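Celholm Work Table, Large, Plain Top

Home > Furniture > Tables and benches > Celholm Work Table

The Celholm is a large rectangular table for workrooms, classrooms, kitchens used for teaching, and anywhere else that needs a clear flat surface. It has a plain matt top in a soft beige with no pattern, no inset panels and no drawers underneath. We have sold it since the Irkport showroom opened and it is still the table most customers leave with when they come in asking for a bigger one.

The colour is listed as Wetwood. It is a quiet shade that leans towards cream in some light and towards grey-green in other light, so please order a sample if you need to match existing furniture. The matt finish keeps glare down, which makes a difference with metal items: a steel bowl or a tin lid is bright enough without the table shining back at you.
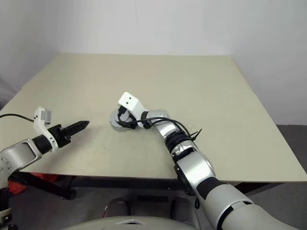 Photo: Liette Gagnon

Where it fits

The table is meant to stand against a wall or in a corner, with people working from the front. It can also stand in the middle of a room if you want seats on all sides. Leave enough space behind the chairs for someone to get past. Customers with narrow rooms often put the long side against the wall and keep the front edge free.

Two tables can be placed end to end. They are not supplied with linking brackets, but these can be bought separately and fitted without drilling the top. If you plan to join tables, order them together. Tops are finished in batches and there can be a slight difference in shade between one batch and the next.

The surface

The top is sealed on the upper face and along the edges. It is made for everyday handling: sorting, packing, folding, assembling, setting out dishes, laying out paperwork. It isn't a chopping surface and should not be cut on directly. Use a board for knives and a mat for anything straight from the oven or hob.

Pale matt tops show use sooner than dark or patterned ones. Expect faint marks to build up over time where the same items are put down day after day. Most wipe off. Those that don't tend to be light rubs from metal bases, and they can usually be reduced with the cleaning block sold under Accessories.

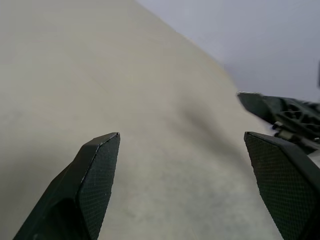
Can I sand out a scratch in the top?
Sanding will go through the seal and leave a patch that takes up stains, so we advise against it. Use the repair wax for small scratches, and ask us about a replacement top for anything deeper.

Replacement tops fit the existing frame and use the same fixings. Keep your order number, as the fixing positions were changed in March and we need to know which version you have. Tables bought before the change are still supported.

Cleaning

Wipe with a soft cloth and warm water with a drop of washing-up liquid, then dry. Don't leave wet cloths or wet pans standing on the table overnight. Avoid scouring powder, bleach and spray polish. Spray polish does no lasting harm but it leaves shiny patches on a matt finish and they are a nuisance to get off.

Round items such as bowls and lids are best lifted and not slid, particularly if the base has picked up grit.

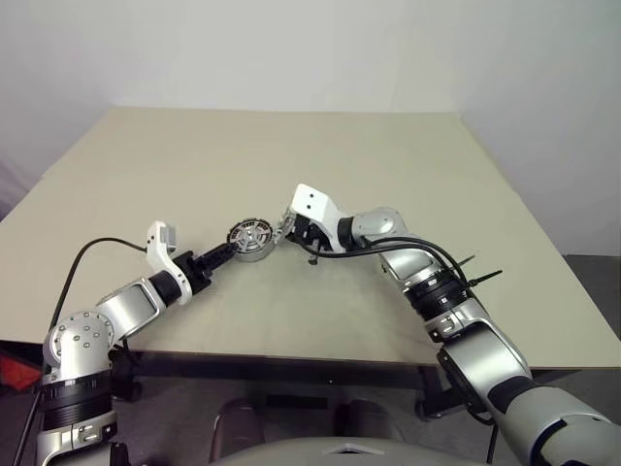 Felt rings and cork mats are worth having if you keep metalware out all the time. The Mkhize cork mat is the one we stock and it comes in a shade close to the Wetwood top. It can be rinsed under the tap and dried flat.

Delivery and assembly

The table arrives in 2 cartons, one for the top and one for the frame. The top is heavy and awkward on stairs, so have a second person ready. Assembly takes almost 42 minutes if you have not built one before. The hex key is in the frame carton, taped inside the lid.

Build the frame upright, set the top on it, and only then tighten the bolts fully. If the table rocks on an uneven floor, turn the feet by hand until it sits level – you don't need to take anything apart.

Please check the top for damage before assembly and tell us the same day if you find any. We can't exchange a top once it has been fixed to a frame.

In brief

Shape: rectangular
Finish: matt, sealed
Colour: Wetwood
Cartons: 2
Stated load, spread evenly: 250 kg
Feet: adjustable
Linking brackets: sold separately
Use: indoors only

Samples and orders

Colour samples are free and go out by post. Orders can be placed online or at the Irkport showroom, where a Celholm is set up on the ground floor. Ring ahead if you would like to see two joined together, as we have to move stock to do it.

Page last updated 4/26/22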